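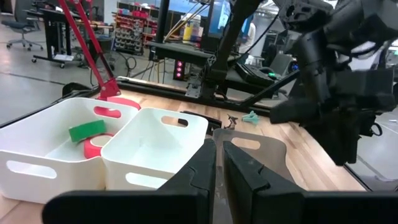 **What does Gista do between planning a motion and sending it to the arm?**

It resamples the path to the controller's rate, then checks every waypoint against joint limits and the latest collision map. A typical two-arm plan comes out at over 900 waypoints, and the check is quick enough to rerun whenever the map changes – I love this part!

**Can I swap in my own planner?**

Please do! Anything that returns timed joint positions will work. Tetteh Kwofie wrote the Lashari adapter in 61 lines, and it's a great one to copy from.

**Why does my second arm wait at startup?**

Both arms share one clock by default. Set `sync: false` in the arm config if you want them independent.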